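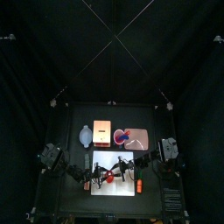
## Equipment planning meeting, Oct 2, 2023

**Present:** Liette Arsenault (chair), Yiğit Ersoy, Raelene Katene, Jocelyn Dalisay (minutes)
**Apologies:** Zulema Henríquez

### 1. Previous minutes

Accepted with one correction. The Surnden order was for cable sets, and the earlier text said power supplies.

### 2. Second two-arm cell

Y. Ersoy presented the request for a second cell in the McAlister room, to the same layout as the existing one. Arms and bases are already approved under the capital plan. Still open are the enclosure, the overhead bracing and the gripper spares.

- Enclosure and curtain: Flarnov quote, $3000 installed. Valid until January.
- Spare fingertips: $305 per set, 2 sets requested.
- Replacement work boards: $101 each. One to be ordered now.

R. Katene asked whether the enclosure could be built in house. Y. Ersoy estimated that labor would use up the saving. The Flarnov quote was accepted, subject to a written lead time.

### 3. Gripper spares
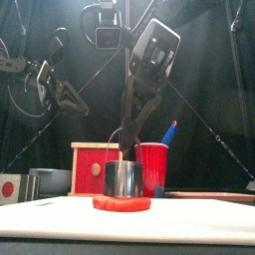 Spares are charged to consumables this year, and the line is nearly spent. L. Arsenault proposed moving them to the maintenance budget, where the Carusari service contract already sits. Y. Ersoy argued that fingertip choice should follow the household task set. Thin wire handles, such as the one on the steel pot, call for a narrow tip, while the red cup may be better served by a padded one. It was agreed to order one set of each and review wear before any further purchase.

### 4. Floor space and power

J. Dalisay reported that the McAlister room has one free circuit. A second is needed if both cells run at the same time. Facilities has not yet priced the work. Item held over.

### 5. Actions

- Y. Ersoy: written lead time from Flarnov.
- R. Katene: raise the order for fingertips and the board.
- L. Arsenault: request the budget transfer.
- Z. Henríquez: confirm scope of the Carusari contract for a second cell.
- J. Dalisay: get the circuit price from Facilities.

Next meeting to be set once the circuit price is received.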